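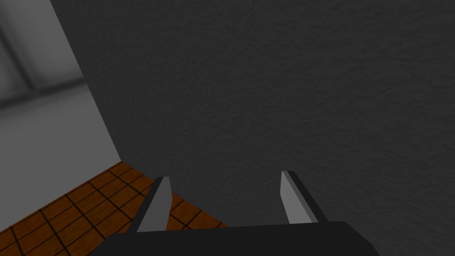

Moving the allotment shed: worth it or start again?

Last updated: April 9, 2019

We use cookies to remember your login and show you new posts. OK / Manage settings

mudlark_jo
Right, need some opinions before I do something daft. We've finally been offered a plot at Zirkdale (883 days on the list, yes I kept a tally!) and it's at the far end from our half plot. The old shed is a Lollance one, 7 foot by 5, bought second-hand, and I'm very fond of it. My other half reckons it'll fall to bits the second we take the roof off. I think if you number the panels and go slowly it'd be fine? Handover is in May so there's a bit of time. Has anyone done it?

plot_thickens
Done it twice. First one went lovely, second one the floor stayed behind in the mud. Check the bearers before you touch anything else. If you can push a screwdriver in, leave it where it is and buy new.

mudlark_jo
Went up after work and poked them. One's soft at the door end, the rest seem sound. The roof felt has had it but I was going to redo that anyway. I'm still leaning towards moving it, mostly because I'm tight and I like the little window.
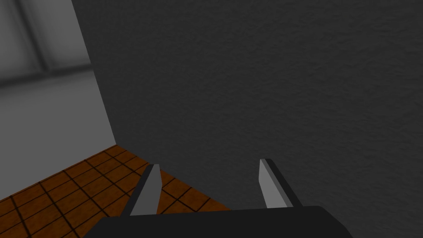 beanpole66 reckons one soft bearer means the others will follow by next winter, and that you'd be carting your problem from one end of the site to the other. Their vote is for a new one on slabs.

plot_thickens
Don't agree with beanpole there. A bearer is a few quid and an hour's work, and you've got the thing off the ground anyway, so when's a better time? The ones they sell now are like cardboard. My neighbour's was warping before he'd got the hooks up.

beanpole66
Depends which you buy. I had a Grudent one and it's been through two nasty winters with nothing worse than a sticky door. You do have to treat it every year though, and I know most people don't bother.

slowworm
Can I just say, whichever you do, soak the screws in oil a few days ahead. We sheared nearly every one of ours and ended up sawing through the corners (never again). And ask the site office about the base, they've got fussy about concrete.

mudlark_jo
Ooh, didn't know that about concrete, thank you! Slabs then. I'll get the oil on this weekend and do the bearer while it's in pieces. Sorry beanpole, I did listen, I just can't part with it.

beanpole66
Fair enough. Put the roof on before the door, or the door won't hang straight.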